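Our project ran from January to March, and the job we were given sounded small: take over one gripper cell from the year before, get it running properly, and write down how to keep it that way. The cell hangs up and takes down clothes. We both came in thinking the clever part would be the software. By the end of the first fortnight we were completely hooked on bolts, pads and cable ties, and most of this report is about those.

## The state we found it in

The cell worked for a few minutes at a time and then began to drop things. Elfriede Oberholzer, who supervised us, had warned us about this, and she asked us to change nothing until we had a log of the faults. So we kept one. Over five sessions we wrote down every dropped garment, every time the fingers closed unevenly and every time the wrist picture froze.

The log was a bit of a thrill to read back (we know how that sounds!). Nearly all the drops came late in a session, and they were worse with thin cloth. Thick coats were fine. That pointed us towards slack building up in the finger linkages, and away from the grip force setting that we had been fiddling with on day one.

## Linkages and pivot bolts

The fingers are carried on a linkage each side, and the pivots are hex bolts. We marked every bolt head with a thin line of paint pen so that any turning would show at a glance. After one long session two of the lines had moved. Lovely, clear evidence, and it cost us one pen.

Our fix was to take out each bolt in turn, clean the thread, add a small drop of medium threadlocker and tighten it again with the short key from the Pfister set. Never take both sides apart together. We did that once and spent an afternoon at Levstead working out which spacer went where.

After that we squared up the fingers:

- Power off, and wait for the controller light to go out.
- Move the fingers by hand to the closed position.
- Slide a strip of paper between the pads at the tip, then at the base.
- If it drags at one end only, loosen that pad, reseat it and try again.

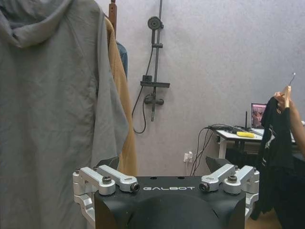 The paper test became our favourite part of the routine. It takes hardly any time, and you can feel a badly seated pad long before you could see one. Kaj Þórarinsdóttir, who had the cell before us, used a feeler gauge for the same check. We tried both and got the same answer every time, so the paper won.

## Wrist camera

Cloth sheds far more fluff than we expected. It settles on the lens cover and the picture goes soft so slowly that you don't notice until you compare it with an old one. We now save a reference picture after each clean and look at the two together before starting work. A dry lens cloth is enough. The freezing turned out to be a separate fault, a connector with a bent latch, and a new lead from Wanen cured it.

## Service routine

We settled on a check of the paint lines before each session, the paper test at the start of every week, and a full strip and clean every 1,000 grips. The grip count comes straight from the controller, so there is no need to keep a tally by hand. Pads are swapped when the ribbing has worn smooth. We got through 4 during the project, all of them in the Lanholm storage tin with the date on the bag.

## Results and what is left

In our last 9 sessions we had no uneven closing and no frozen picture. We still had a few drops, all with slippery linings, and we think those need a softer pad. We cut one from silicone sheet and it gripped beautifully, then peeled off its backing the next morning. Whoever has the cell next should start with a better glue. The spare sheet is in the bottom drawer, along with the short key, which must go back there.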